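Clurton Wildlife Trust opens its record books to the public

Clurton Wildlife Trust is delighted to announce that its nature diaries, kept by members over several generations, can now be read by anyone who cares to visit the reading room at Bassi House. The collection holds 3758 handwritten pages of sightings, from the first swallows over the water meadows to otter tracks below the mill.

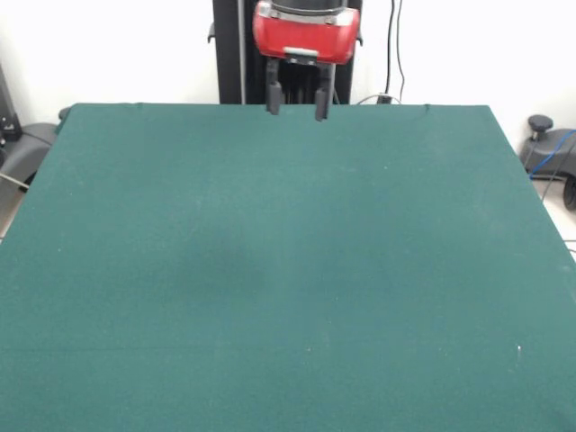 Kiros Nigatu
Records Officer, Clurton Wildlife Trust

It has been a long road to get here, and a very happy one. Nearly 800 of the pages had never been copied before, and reading them has felt rather like walking the river with old friends — muddy boots, flasks of tea and all. The work was made possible by a grant of £3000 from the Allora Fund, for which we are enormously grateful, and we hope that schools, families and anyone with a soft spot for the valley will come and enjoy the results.
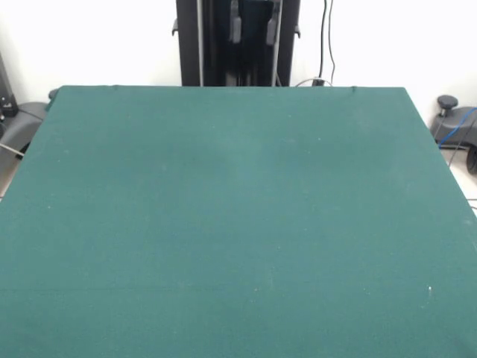 Do I need to be a member to see the diaries?

Anyone may visit, free of charge, whenever the reading room is open. We simply ask that you ring a day ahead so that the volumes you want can be brought down.

The room opens every Monday from 10am. Copies of the Vundora Marsh diaries, with their 625 entries on wading birds, will follow in December.

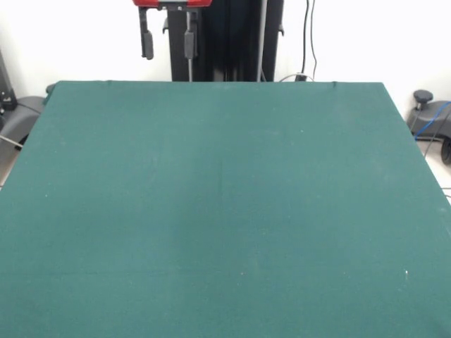

Margaret wrote to tell us that her late father's notes on lapwings were among the marsh papers, and that she would dearly love to see them read by people who still walk there.

Contact: Records Office, Clurton Wildlife Trust, Bassi House, Clurton | © Clurton Wildlife Trust | Back to top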